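Saengthong House: Progress Report to the Semeo Fund

Prepared by Theda Lenz, project lead
3/3/25
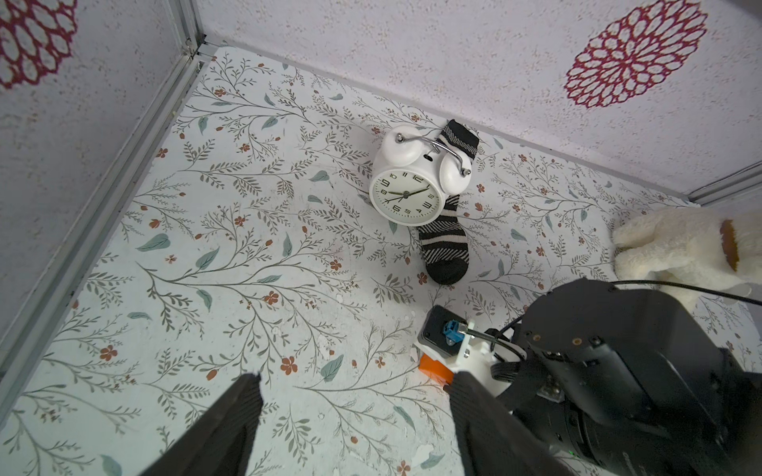

White twin-bell clock and striped sock on the flowered floor paper.

Summary

Work on the small household items collection is on schedule. Sorting is finished, the papering of the display compartments is nearly finished, and the written labels are behind. Spending is within the approved amount and we are not asking for any change to the budget.

Sorting

The donated items came to us in mixed boxes, with clothing, kitchen things and bedroom things packed together. Yupin Hemmin and Lamduan Pongsiri went through all of them and entered each item in the register, which now stands at 3,414 entries. Socks and other small textiles took longer than planned. Many came without a partner, and we agreed to register single socks as items in their own right and pair them later if a match turns up.

Clocks are kept as a separate group. Chalerm Panyasiri has checked the alarm clocks and noted which ones need repair. He recommends that we leave the mechanisms alone for now and spend the time on storage. I agree with this.

Compartments

We chose two papers for the compartments. The floors have a light botanical print with thin stems, small leaves and rust-orange and reddish flowers. The walls are a pale lavender-grey with large crimson rosettes. Metal rails run along the edges where floor and wall meet.

The wall paper has held up well. The floor print shows white scuffs in places, and we expect more of this as items are moved in and out. Vitico, who supplied the paper, have quoted for 30 replacement sheets and I would like to place that order in August, after the first group visits. The cost fits under the materials line.

Grouping of items

The original plan was to show items by type. After trying a few arrangements we have moved to mixed groups, such as a clock with a sock, so that visitors see bedroom things together. Black and white items stand out well on the pale floor. Darker clothing will need a different paper or a plain base, and Yupin Jaidee is testing both.

Labels

This is the part that is late. Drafts exist for over 200 items, but they vary a lot in length and some repeat the register word for word. Yupin Jaidee will edit them to a single format - name of item, material where known, donor - before they go to Ditum for printing. No printing costs have been charged to the grant so far.

Next period

Finish papering the remaining compartments.
Complete the label edit and send the first batch to Ditum.
Settle the base for dark textiles.
Update the register with the new shelf locations.

The expense sheet and a copy of the register have been sent separately. Questions on the register should go to Lamduan Pongsiri, and anything on spending can come to me.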